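Visit to the Eraswood open source mapping day

Jul 3, 2023

The open day was held at Hallside, a former school building on the edge of Eraswood. It is run as a training centre for people who check photos and videos found online: where they were taken, when, and whether the caption matches. I went for the morning and stayed until they locked up.

Registration was slow. They had printed 262 badges and sorted them by first name, which caused a queue down the stairs. Coffee was in the old gym.

The first session covered satellite images of a flooded river valley. The group had started with 485 clips posted during the flood and managed to place 479 of them on a map. Most were matched by bridges, church towers and the shape of the hills behind. The speaker went through one clip in detail, using the bend in a road and a row of pylons.

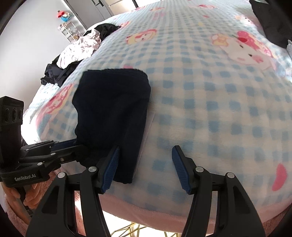

After that we split up. I chose the room on shadows and sun angles, which was full, so I stood at the back. We were given a street photo and asked to work out the month. My table said March. The answer was December, and we had measured from the wrong lamp post.

Lunch was sandwiches. The Vidal stand in the corridor was showing Trumo, its archiving tool. It saves a post with its comments and the time of capture, and keeps a log of who opened the file. The demo took nearly 2 minutes to load a single page on the building's wifi, but the log was clear and easy to read. There is no price yet for small groups.

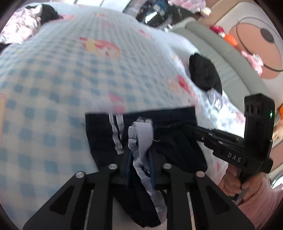 The afternoon was about storing material safely and about looking after staff who watch violent footage all day. The advice was practical: sound off, small window, regular breaks, and a second person to hand over to. I would have liked more time on this and less on the software.

The slides are due to go on the Hallside site. Parking is free behind the building, but the gate shuts at six.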